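4. Setting up the Greltent two-person hide

This section covers siting, erecting and closing down the Greltent on open ground or at a woodland edge. Read section 3 (Parts check) first. Allow 15 minutes for a first set-up in daylight before using the hide for deer or pigeon.

4.1 Choosing the position

1. Walk the ground the day before and note the main wind direction.
2. Place the hide downwind of the track, feeding area or flight line you intend to watch.
3. Set the back panel against a hedge, bank or fallen timber. A hide with sky behind it shows every movement inside.
4. Keep at least 20 metres from any public footpath.
5. Confirm the safe backstop for each window before the hide goes up. If a window has no safe backstop, keep it zipped shut and tie the red tag to its puller.

Note: Where deer use the ground daily, put the hide up several days early and leave it alone. Leave the windows closed during this period. 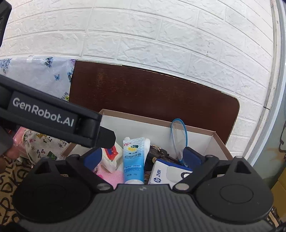

4.2 Erecting the frame

1. Remove the hide from its carry bag and lay it on its side, roof label facing you.
2. Undo the two retaining straps. Keep your face clear of the hubs.
3. Pull the roof hub outward by its loop until it locks.
4. Stand the hide upright and pull out the four wall hubs in turn, beginning with the wall opposite the door.
5. Check that all hubs are fully out. A hub that is only partly out will collapse in a gust.

CAUTION: The poles are under tension. Never push a hub from inside while a second person is holding the same wall.

4.3 Pegging and guying

1. Peg the corner nearest the wind first, then the corner diagonally opposite.
2. Drive each peg at an angle, head leaning away from the hide.
3. Fit the remaining corner pegs.
4. Run a guy line from each wall hub. On stony ground use the long Skomus pegs (part 907, sold separately).
5. Tension the lines by hand only. The wall fabric should be flat but should not pull at the seams.

Do not leave the hide standing in winds above force 5. Damage caused by wind is not covered by the guarantee.
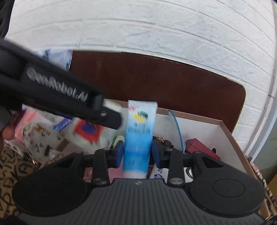

4.4 Windows and interior

1. Open only the windows you need. Light from a rear window will outline anyone sitting in front of it.
2. Set the shoot-through mesh with the matt side outward. Mesh is for bows only. Unclip it fully before using a firearm.
3. Set the stools so that each person can reach one window without crossing the other person's line.
4. Clear leaves and twigs from the floor area down to bare soil.
5. Agree who may shoot and through which window. With two guns present, only one is to be loaded at a time.

WARNING: The muzzle must be fully outside the window before the safety catch is released. Do not use stoves, heaters or candles inside the hide.

4.5 Taking down and storage

1. Unload and sleeve all firearms before starting.
2. Close every window and open the door.
3. Release the guy lines, then push in the wall hubs, then the roof hub.
4. Fold the hide flat, strap it and pull the pegs last.
5. Dry the fabric fully indoors before bagging. Hides stored damp will mildew, and deer will pick up the smell.

The fabric is proofed to a hydrostatic head of 1000 mm when new. Reproof when water no longer beads on the roof.
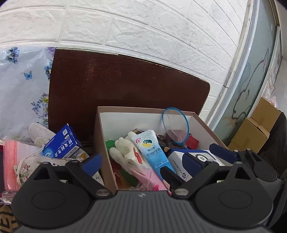
Open box of mixed items beside a wooden board.

For spare poles or a replacement hub, write to Eilidh Guthrie, Parts Desk, Gape Field Supplies, Stotbridge, quoting the number on the roof label.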